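Bottle cell, weekly walk-round: checklist and comments
Bivton workshop, filled in by Waltraud Buschmann, September 24, 2022

Before power-on

1. Stop button pressed, released, pressed again. OK. Lovely crisp click since the new housing went on.
2. Plastic film on the forearms, no tears, no loose ends near the fingers. OK. I am so happy with this film! Wiping it takes a minute, and the old cloth sleeves had to go home in a bag every week.
3. Wrist and finger joints, look at them from the side with a flashlight. Bolt heads seated, nothing backing out. OK.
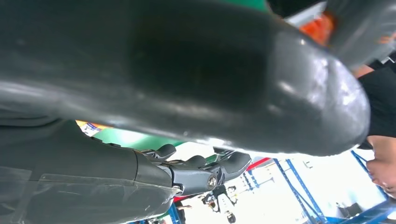
Sivakumar would add a line to item 3: turn each finger by hand with the drive off, and feel for grit before looking for it. Good idea, and it goes on the form from next week.

4. Finger travel, open and close 5 times per hand. Smooth, and a much nicer sound than in July.
5. Cycle counter below 2,000 since the last grease. OK, plenty left.

Table and parts

6. Green top wiped down, no soap on it. OK after a second wipe.
7. Bottles: caps tight, labels not lifting where the fingers close. NOTE: there is wear and some peeling along the edge of one label, and I'd like to swap that bottle before the next long run. The 800 g size stays, the grip settings were made for it.

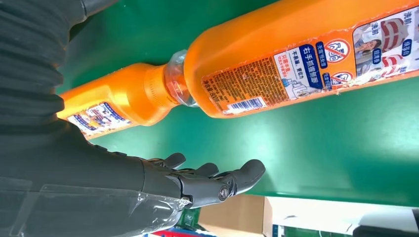 Do the grip settings need redoing after a bottle swap?
Only if the size or the shape changes. For the same bottle, run 2 slow picks and carry on.

8. Tape on the tabletop pressed flat, corners down. Run a thumb along every edge, especially where the strips overlap.
9. Cables on the floor clear of anyone's feet. Walk the route yourself, please, don't just look from the chair.
10. Hands at the rest position over the table, left and right both answering. OK, and the right one is so much steadier with the Zosteck wrist settings loaded (thank you, whoever typed those in!).

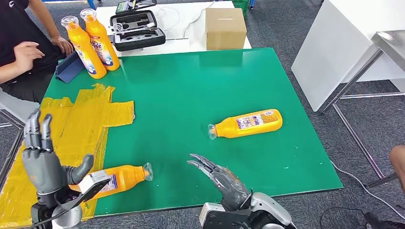 After the run

11. Power off, then stop button in.
12. Film checked again at the wrist crease. Replace after 6 runs even if it looks fine.
13. Grease and spare bolts back in the Ternateck drawer. We are low on the short bolts, order placed.

Signed: W. Buschmann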